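How Marble Is Made
A page for younger readers from the Barka Museum of Rocks and Minerals

Marble is a hard stone that people have used for a very long time to make statues, floors and kitchen worktops. It begins as a different rock, called limestone.

Limestone often starts at the bottom of the sea. Shells and the remains of tiny animals settle on the seabed, layer upon layer. Over a very long time, the layers are pressed together until they turn into solid rock.

Sometimes limestone is buried deep underground, where it is very hot. The weight of the rock above squeezes it hard. The limestone does not melt, but the small grains inside it change. They grow and lock tightly together. The rock is now marble. 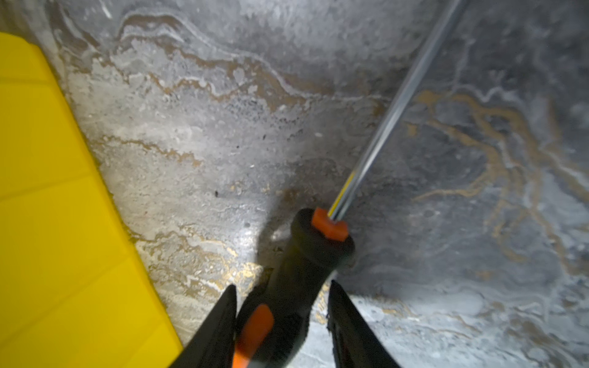

Pure marble is white. Other colours come from materials that were mixed into the limestone, such as clay, sand or iron. Iron can make brown, yellow or red lines — these are called veins. When the rock is squeezed and bent, the veins may bend too.

Marble is cut from the ground at a place called a quarry. The museum's largest block came from the Henao quarry and weighs 3000 kilograms. It stands beside the main stairs, and visitors may touch it.

Words to know
Grain: a very small piece of a rock.
Quarry: a place where stone is dug or cut from the ground.
Vein: a line of a different colour running through a rock.

School groups of up to 114 pupils may visit the Rock Gallery. Teachers should write to Elvira Montoya in the Learning Office before the end of July.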